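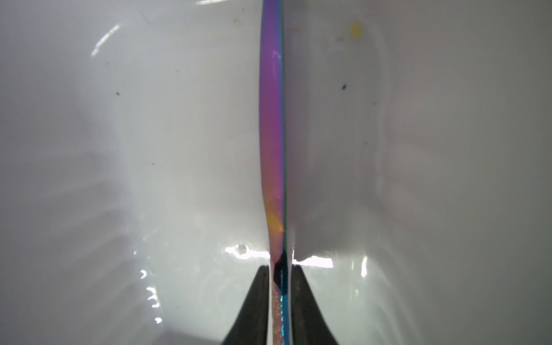
Andri Kofler wrote in after the last issue to say we'd been too hard on the Grurnside results, and that any method which gets a gripper to hold thin metal with its fingertips under water deserves a better hearing than one grumpy paragraph. Fair enough. I went back and read the whole report, including the appendix, which I admit I skipped the first time.

So, a second go at it.

The Grurnside group trained a two-armed cell on 4000 demonstrations, nearly all of them dry tabletop work: lift a thing out of a basket, put it in a tray, pass it from one arm to the other. Then they added 200 wet ones, recorded over a basin, and asked whether the wet skill came along cheaply once the dry skill was there. Their answer is yes. They call the method Majimbun, and the short version is that the wrist cameras get more say when the fingers are near something shiny or wet, and the fixed camera gets more say the rest of the time. The switch is learned. No one sets it by hand.

I like the idea. Anyone who has tried to get a policy to find the edge of a polished blade will know why. A flat piece of metal seen side-on is hardly there at all, and what you do see of it changes colour with every small move of the wrist. Add water and you've got glare in the basin, ripples, and a reflection that looks more like an object than the object does. A camera mounted up and to the side is not going to sort that out for you.

My trouble is with the testing. The headline figure comes from 399 trials, and I wondered why such an odd number until I found the note in the appendix: one trial was dropped for a "cable event" and never rerun. I don't mind that. I do mind that the trials were all done in the same cell, under the same lights, over the same basin the 200 wet demonstrations came from. If the learned switch has picked up on where the glare sits in that one basin, it would score very well in these tests and fall over in anyone else's lab. The authors say they moved the lights "between sessions". They don't say how far, or whether any of the scored trials came after the move.

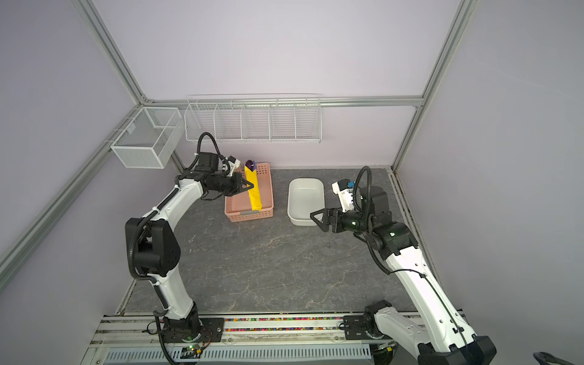 *The two-armed cell at Grurnside, left gripper at the pink basket.*

The dry half of the work is on firmer ground. Baskets and trays are old news, but the comparison is done properly, with the same demonstrations fed to a plain policy with no switching. Majimbun comes out slightly ahead. Slightly is the word the report uses too, to its credit. Shiny wrapping seems to be where most of the gain is, and that at least fits the story they're telling about reflections.

Then there's the baseline for the wet task. They compare against the Stitmont policy as it was released, with no wet training at all. Of course it loses. I'd have liked to see Stitmont given the same 200 demonstrations and a fair run at it, and I can't find any sign that this was tried. It would have cost them a week, maybe two. Until somebody does it, we can't tell how much of the result belongs to the camera switching and how much to simply having seen a wet basin before.

Andri's other point was about the failures, and here I'll give ground. The report sorts them by kind, and there are 2 main ones: closing on the reflection, and closing on the blade but at too steep an angle, so it turns in the fingers on the way up. The second kind is a grip problem and no amount of clever camera work will fix it. Saying so in print takes some nerve when the whole paper is about cameras, and I should have mentioned it last time.

The Prulloston lab has asked for the weights and plans to run the wet task in its own setup, with a steel sink and a window behind it – a nasty bit of lighting in the late afternoon. They're hoping to have numbers by November. If the switch holds up there I'll happily write a third item and eat my words. My guess is that it loses a good part of its lead, and that the part it keeps will be the interesting bit to study.

Grurnside says the demonstrations will be released as well, wet and dry, once the file naming is sorted out. No month was given for that.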